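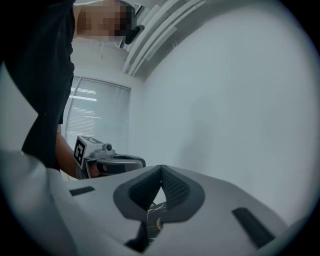

Bornulthorpe fans throw a birthday bash for visual novel writer Satish Bajpai

19 May 2022

The Birnby Readers' Board, home to fans of the visual novel series Bettencourt, has been a very cheerful place this week, and with good reason: Satish Bajpai, who wrote all 3 games, has had another birthday, and his readers were not about to let it slip by quietly!

The greeting thread was opened by longtime member Mamta Mishra of Bornulthorpe, and it grew to some 500 messages, with drawings, poems, a recipe for the lemon cake from chapter 13 and one very long letter about the ending of Prumby, the second game (which people are still arguing over, bless them).

"I only meant to say thank you, and then I was up half the night reading everyone else's," Mishra wrote.

Bajpai stopped by to answer as many as he could, and told fans that the side story he first mentioned in March is still being written, slowly but happily. Members have also gathered 80 of the drawings into a booklet, free to download from the board, and late greetings are still very welcome in the thread.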